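읽는 시간 2분

341호. 문 앞에서 열쇠를 두 번 떨어뜨렸다. 11월이라 손이 곱았다. 릴러 퍼르커시는 네 시까지 방을 비우기로 했고, 지금은 세 시 십오 분.

짐은 거의 다 나갔다. 침대, 책장, 엄마가 보낸 담요. 남은 건 식탁 쪽뿐. 짙은 회색 식탁. 여기서 밥 먹고 울고 서류를 썼다. 레니텔 번역 일도 여기서 했다. 한 장에 875원 받던 때. 그걸로 월세를 낸다고 믿었다니.

상자부터 열어야 하는데. 열기 싫었다. 할머니가 남긴 상자. 작은 홈이 하나 있어서 어릴 땐 동전을 넣는 줄 알았다. 넣어 보기도 했다. 혼났다.

"그거 가져갈 거야?" 전화기 너머로 동생이 물었다.

"몰라. 끊어."

끊고 나서 미안해졌다. 다시 걸진 않았다. 시간이 없었다.

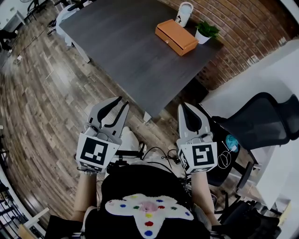
식탁 위의 상자와 뚜껑 덮인 컵, 그리고 작은 화분.

컵은 조스티네에서 산 것이다. 첫 월급날. 가게는 벌써 없어졌고 컵만 남았다. 가방에 넣으려다 도로 꺼냈다. 손에 들고 가야지. 화분도. 아니, 손이 모자른다. 신발부터 신어야 하나. 저쪽에 벗어 둔 신발. 벽돌벽은 가져갈 수 없고, 그 붉은 갈색을 제일 좋아했는데.

세 시 사십 분.

페트렌코 이삿짐 차가 아래에서 경적을 울렸다. 한 번, 또 한 번. 릴러는 창문도 안 열고 소리쳤다. 갈게요, 간다고요. 들릴 리 없다.

상자를 들었다. 생각보다 가벼웠다. 흔드니까 안에서 뭔가 굴렀다. 달그락. 동전. 그때 넣은 그 동전인가. 할머니가 안 꺼냈구나. 이십 년을 넘게 그냥 두셨구나.

앉았다. 앉으면 안 되는데 앉았다.

경적이 또 울렸다. 클롯사이드까지는 319번 버스로도 갈수 있다. 마지막 차가 몇 시더라. 26번으로 갈아타면 되고. 짐은 먼저 보내면 되고.

릴러는 전화기를 집어 동생 번호를 눌렀다.

"가져갈 거야," 하고 말했다. "상자. 가져간다고."

"언니 울어?"

"아니. 바빠."

화분 흙을 손가락으로 한번 눌러 봤다. 물은 도착해서 주기로 했다.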